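# Die Tüte mit den Tüten

Bei uns zu Hause hatte jede Küche einen Haken, und an dem Haken hing eine Tüte, und in der Tüte waren alle anderen Tüten. Meine Mutter hat nie eine weggeworfen. Als ich mit der Ausbildung fertig war und in meine erste eigene Wohnung gezogen bin, hat sie mir eine solche volle Tüte mitgegeben, so wie andere Mütter einen Topf mitgeben.

Im Februar habe ich endlich angefangen, meine Sammlung zu ordnen. Der Grund war sehr einfach: Die untere Schublade ging nicht mehr zu. Ich habe sie herausgezogen und auf dem Küchenboden ausgeleert, und dann saß ich eine Weile daneben und wusste nicht, wo ich beginnen soll. Ich habe alles gezählt, weil ich es wissen wollte. Es waren 218 Stück. Meine Freundin Dima Salameh hat mir am Telefon nicht geglaubt, bis ich ihr den Haufen gezeigt habe.

Ich habe zuerst nach Material sortiert. Auf Deutsch gibt es dafür so schöne Wörter, die ich alle erst hier gelernt habe: Knisterbeutel, Tragetasche, Henkeltüte, Hemdchenbeutel. Frau Strebel aus dem Erdgeschoss sagt zu allem nur »Plastiksackerl«, sie hat lange in Graz gelebt. Die ganz dünnen Beutel vom Obst kamen auf die linke Seite, die festen mit den Henkeln auf die rechte. In der Mitte blieben die milchigen weißen, durch die man ein bisschen Licht sieht. Das sind mir die liebsten. Sie sind leicht, sie riechen meistens nach nichts, und für einen kleinen Eimer im Bad haben sie genau die richtige Größe.

Jede Tüte habe ich dann geprüft, bevor ich sie behalten habe. Man hält sie an den beiden oberen Ecken, zieht sie ein wenig auseinander und hebt sie gegen das Fenster. Löcher sieht man so sofort, auch die kleinen am Boden. Wenn man sie nur mit einer Hand hält, fällt sie zusammen und man sieht gar nichts. 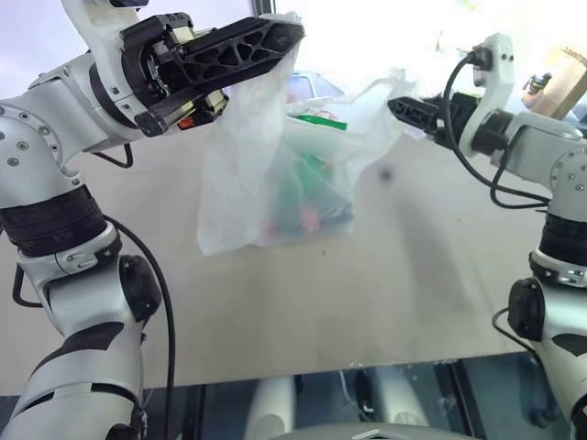

*Weiße Tüte über der Tischplatte, links und rechts oben gehalten.*

Nach dem Prüfen kommt das Falten, und hier muss ich zugeben, dass ich drei Abende lang verschiedene Methoden probiert habe. Im Internet findet man vor allem das Dreieck. Man streicht die Tüte flach, faltet sie der Länge nach zu einem Streifen und schlägt dann von unten immer schräg um, bis oben nur ein kleines Ende bleibt, das man hineinsteckt. Das sieht sehr hübsch aus. Mit den festen Tüten funktioniert es gut. Die dünnen gehen aber bei mir immer wieder auf, besonders wenn noch Luft darin ist, und am nächsten Morgen lag in der Schublade ein halb offenes Durcheinander.

Für die dünnen rolle ich jetzt lieber. Ich lege die Tüte auf den Tisch, streiche mit dem Unterarm von unten nach oben, damit die Luft hinausgeht, falte zweimal längs und rolle sie dann ziemlich fest zusammen. Die Rollen stelle ich aufrecht in einen Schuhkarton. Eine Rolle braucht vielleicht eine halbe Minute, wenn der Tisch trocken ist. Auf einem feuchten Tisch klebt alles, das habe ich nach dem Abwaschen gelernt.

Behalten habe ich 60. Die Zahl habe ich mir nicht ausgedacht, es sind so viele, wie in den Karton passen. Zwölf große habe ich Theresia Tanner gegeben, sie bringt damit Kleider zum Tauschregal in ihrem Haus. Die kaputten sind in den gelben Sack gegangen, und das hat mir ein bisschen wehgetan, ich gebe es zu. Eine davon war noch aus der alten Heimat, von einem Geschäft, das es schon lange nicht mehr gibt. Diese habe ich dann doch wieder herausgeholt. Sie hat ein Loch und ist für nichts mehr zu gebrauchen, sie liegt jetzt bei den Briefen.

Neue Tüten kommen natürlich trotzdem. Ich habe immer einen Stoffbeutel in der Jacke, aber dann trage ich an dem Tag die andere Jacke. Meine Regel ist deshalb, dass für jede neue Tüte eine alte aus dem Karton verwendet werden muss, zum Beispiel für die Kartoffelschalen oder für nasse Schuhe. Bis jetzt halte ich mich daran, mit einer Ausnahme nach dem Besuch meiner Mutter. Sie hat mir Walnüsse mitgebracht, in drei Tüten, eine in der anderen.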